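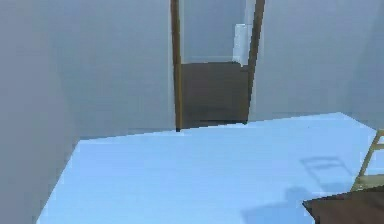

Figure 2. Rendered view of a room with plain gray walls and a light blue floor.

3.2 Wall color and reported room size

The second part of the study dealt with how tenants judge the size of a room they have not yet lived in. Earlier work on this question has mostly used furnished rooms, and furniture gives people a great deal to go on. A bed or a kitchen chair has a size that most adults know well, and they use it to work out the rest. We wanted to know what happens to their estimates when wall and floor color are the main things that change from one room to the next.

Participants were recruited through two housing offices, one in Prornville and one in Drurutar. A total of 253 adults completed the survey. All of them had moved within the past two years or expected to move soon. People who worked in construction, real estate or interior design were not included, as their training could affect the way they judge floor area. The survey was filled out at the housing office on a desktop screen, and staff were asked not to discuss the answers until the participant had finished.

Each participant rated 11 rooms. For every room they gave an estimate of the floor area, in square feet, and then answered a short set of questions on how open, how bright and how comfortable the room seemed. They could go back and change an answer within a room but could not return to an earlier room. The order was different for each participant. Most people finished in less than half an hour, and a break was offered at the midpoint.

Color was treated in a simple way. Walls were grouped as gray, white or tan, and floors as light or dark. We did not try to cover the full range of paints and floor coverings found in rental housing. Gray walls were included because they are common in the newer buildings in Prornville, where many of the participants lived. The older apartments in Drurutar are more often painted white, and several people there wrote in the comment box that gray looked unfinished to them. We return to this difference in Section 5.

Estimates of floor area varied widely. Some participants were consistently low across all rooms and others consistently high, so we compared each person's answers with that person's own average. On this measure, rooms with light floors were judged slightly larger than rooms with dark floors. Wall color had a weaker effect. White and gray walls gave similar results, while tan walls were linked to lower ratings for openness but not to smaller estimates of area.

Comfort did not follow the same pattern. Participants who rated a room as large did not always rate it as comfortable, and the link between the two was weakest in rooms with gray walls. In the comments, people often mentioned heating costs and noise when they explained why a large room was not one they would choose. Renters with children wrote more about storage than about color.

The results should be read with some care. Both housing offices serve people with low and middle incomes, and their views may differ from those of home buyers. Participants also saw each room on a screen and could not walk through it. The Hughes building survey, which used visits to vacant apartments, found a larger effect for ceiling height than for any color, and ceiling height was held constant in our study. A follow-up with tenants of the Rema apartments is planned for February and will ask the same questions before and after they move in.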